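Hooks, spacing and the problem of the carded item

I have been meaning to write up the pegboard for a while, mostly so that I stop answering the same three messages about hole spacing. It is a small subject and I will try to keep it small.

The background is that I replaced a chest of drawers in August. The drawers held everything I use for minor repairs: adhesive, screwdrivers, brushes, scissors, rollers, a good deal of string. They were deep drawers, and deep drawers are a poor place for tools because everything ends up in one layer at the bottom and then in a second layer on top of it. I timed myself finding a particular screwdriver on four separate days. The worst result was just under four minutes. The best was 20 seconds, and I had used the thing the evening before.

Perforated steel board is the obvious alternative. I looked at hardboard first and rejected it. The holes wear, the sheet bows if the battens are far apart, and a hook that has been pulled out a few times takes a ring of fibre with it. Metal costs more and is noisier. It also stays flat. I went with the white Jiltton panel, mainly for the reason that Dellasel quoted me a delivery date and kept to it.

Mounting

The panel sits above a low black table. I wanted the bottom edge near enough to the table that anything long would hang in front of the space beneath the board, leaving the perforated area free for the heads and handles. It is worth drawing this out on paper before you drill. My first drawing had the board 26 centimetres higher, which would have looked tidier and been a nuisance to use sitting down.

Leave a gap behind the panel. Hooks of the ordinary pattern need to rotate through the hole, and if the sheet is tight against a wall the tail of the hook has nowhere to go. Plastic spacers are fine. I used stacked washers in two of the corners when I ran out of spacers, and they have not moved.

Hooks

There are three things to check on a wire hook: the diameter of the wire, the distance between the two tails if it has two, and the length of the projecting arm. Sellers usually give the third and not the others. The Ahn hooks I bought first had tails set for a different pitch and could be persuaded in with pliers, after which they could not be persuaded out. The replacements are plain white wire and fit by hand.

Arm length matters more than I expected. A short arm holds a flat item close to the board and stops it swinging. A long arm is needed for anything with a bent frame or some depth to it, and it will catch your sleeve. I put the long ones low down. I also leave a spare hook in place, on the principle that a tool with nowhere to go will be put on the table.

Layout

Ívar Zoëga, who fits out shops and has opinions, told me to arrange the board by frequency of use. Sérgio Antunes told me to arrange it by length. I tried frequency for a month. The trouble is that frequency changes with the job. When I was painting the window frames the roller came down every day, and since then it has hardly been touched. Length does not change. I now hang by length and by shape, in two loose rows, and use frequency only to settle ties.

The upper row takes flat things and tubes. The lower row takes whatever wants to hang below the edge: the screwdriver, the small roller, the tool with the wooden handle. A tube goes up cap-down, so that the contents settle towards the nozzle. I cannot say this makes a measurable difference with sealants, but it does with toothpaste.
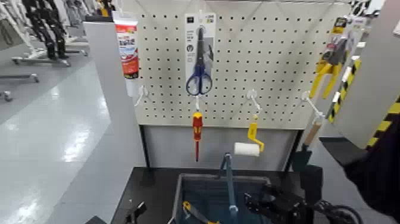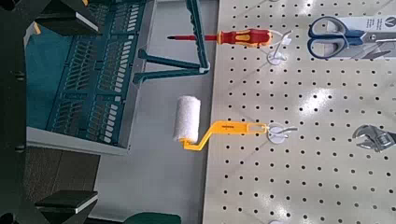 The carded item is the awkward case. Scissors are often sold on a backing card, and the card has a hanging slot which is stronger and better placed than anything on the scissors themselves. My usual policy is to remove packaging on the day of purchase. With scissors I have become less strict. Hung from the card, they stay blades up with the loops at the bottom, which is the right way round for taking hold of them. Hung bare by one finger loop, they turn sideways and knock against whatever is next to them. The objection is that you must detach them to use them, and a detached pair of scissors will not be put back on its card by any normal person. I treat the card as storage for the spare pair and nothing more.

A screwdriver is simpler. A small hook that holds the handle is enough, and the weight of the shaft keeps it vertical. I would avoid the rail with a row of holes in it that is sold for the purpose. It takes a whole strip of board and the holes are always wrong for one of the handles.

Rollers want a hook to themselves. The crank in the frame puts the weight off to one side, so it swings until it finds its own balance, and if there is something close by it will rest against that. Allow a clear hand's width on either side. A roller stored with the sleeve hanging free keeps its nap better than one lying on a table, where the pile flattens along the line of contact.

Things that do not hang

Some items should not go on a board at all. Anything that comes in multiples, such as drill bits or small bottles, wants a rack with compartments, and the rack wants a flat surface. Small slotted racks are very good for this provided you fill them in order and label the front lip. I resisted labels for years out of vanity. Gurbridge paper tape and a soft pencil are sufficient, and can be changed when you change your mind.

Heavy hammers I keep on the floor, in a box. A steel panel will take the load. The hook will take it too, for a time, and then it begins to droop and the hammer walks forward along the arm.

Remaining faults

The panel rings when a tool is put back carelessly. A strip of felt behind the middle of the sheet would probably cure it and I have not yet tried. Dust collects along the top edge. White wire against a white board is also hard to see in poor light, and I have more than once offered up a tool to a hole with no hook in it. Black hooks would solve that, if somebody made them in this pitch.

I may redo the upper row in the new year. The spacing there was set by guesswork, and there is room for another row of short items if the tubes are moved closer together.

Posted December 31, 2023

Comments

Marrow_and_Pea
What gap did you leave behind the panel? Mine is on 10 mm spacers and the double hooks won't go in.

Author
Measure the tail of the hook and add a few millimetres. Mine is a bit more than yours. Try washers before you buy anything.

S. Antunes
For the record, I said length AND weight.

tilda k
We have the hardboard kind in the shed and the holes have gone exactly as you say. I have been putting a dab of wood glue round the worn ones and letting it set. Not pretty, but it has held for a couple of winters.

oldbench
Disagree about the screwdriver rail. Buy one with oversized holes and fit rubber grommets – all handles then fit.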